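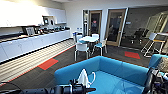
The Oder's left gripper beside the iron on the lounge sofa.

Review: the Omton Oder two-arm robot, on a 90-day hire

I've wanted to write this one up for ages. We are a small outfit in Plukadby that tests household tasks for other people's products, and until this spring all our robot work was done on a single arm bolted to a bench. It could do plenty, as long as the plenty was brought to the bench. The Oder has two arms and goes to the work, and after the full hire period I'm still a bit giddy about it!

We paid 1,353 euros a month, arms, grippers and wrist cameras included. Delivery was extra, and so was the second battery (get the second battery). I'll go through the money properly further down because that is what most people have written to me about, but first a bit on what it's like to have one.

Getting started

Kaj Lauritsen and I unpacked it on a Sunday so we could make a mess in peace. It took the two of us until early evening, and a good part of that went on the charging dock, which wants a clear stretch of wall and a socket that isn't already full of kettles. Measure your doorways before you sign anything. Ours were fine, but I only found that out by measuring them with the delivery van outside, and I wouldn't recommend the feeling.

The manual is short and good. Omton's phone support is even better. I rang them about a stiff joint on the right arm and got Kazuhiro Aoki, who stayed on the line while we ran the arm through its range, and he posted a replacement cover the same afternoon.

Working around furniture

We use it in ordinary rooms with a sofa, a kitchen counter and chairs that get moved about all day, and this is where I was happiest with it. The arms reach over a sofa back nicely. An iron is one of our favourite test objects: there's a handle to get fingers through, an awkward weight, and a cord that trails off wherever it likes. Soft cushions make it harder still, as everything tips when you touch it. Reaching in low from one side with one gripper while the other arm hangs back over the armrest is a sort of job we simply couldn't set up on the old bench.

It's slow, mind. If you're budgeting on tasks per day, take whatever number you have in your head and halve it for the first month. We got quicker, mostly by getting better at placing things and at planning the approach.

I also grew very fond of how quiet it is. People carried on having their coffee at the round table a few steps away.

The wrist cameras

I nearly left these off the order to save money, and Védís Steinarsdóttir talked me out of it. She was right. From the head you get the whole room, and then the hand goes in behind something and you're guessing. From the wrist you get what the gripper is about to meet. Dark corners are the real test, and even there you can make out screw heads, specks of dust on a metal plate and a thin black cable that you very much want to know about before you close the fingers. The ribbed rubber on the gripper stays in view too, so you can judge the gap by eye.

Two grumbles. Shiny edges flare white when they catch the light, and anything deep in shadow goes to a dark block without much shape to it. A small clip-on lamp would sort out the second one. I'd gladly pay for it if Omton made it an option.
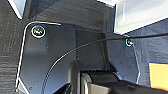 What to put in the budget

The monthly figure is the easy part. These are the things I'd add to the sheet before showing it to whoever signs:

Second battery. Without it you lose the middle of every day.

Spare finger pads. We went through five sets, chiefly from metal edges. They're cheap singly and cheaper if you order them with the machine.

Training time. Allow a week for each person who will drive it. Troels Steinarsdóttir picked it up in an afternoon, but he has spent years on the Grímsdóttir arms and already had the habits.

Insurance. Our insurer wanted the value in writing, and it took 13 days to get the policy changed. Start early.

Storage for the data, if you record from all the cameras. We filled our drives well before the end and bought more in a hurry at a silly price.

Floor space. You pay rent on that as well.

Hire or buy?

Hire first. I went in convinced we'd buy at the end, and we probably shall, but the list of extras I'd order now looks quite different from the one I drew up in April. I'd have bought the taller stand (no use to us at all) and skipped the wrist cameras! Nanna Oddsson, who does our books, also likes that the hire can be paused for a month, and we did use that.

Ask Omton whether part of the hire comes off the purchase price. Ours did after the second month, though it wasn't in the first quote and I had to bring it up.

Good points: reach, quiet running, wrist cameras, lovely support.
Less good: slow to begin with, one battery isn't enough, short life on the finger pads.

I'll add a note here once we've had the new pads for a while.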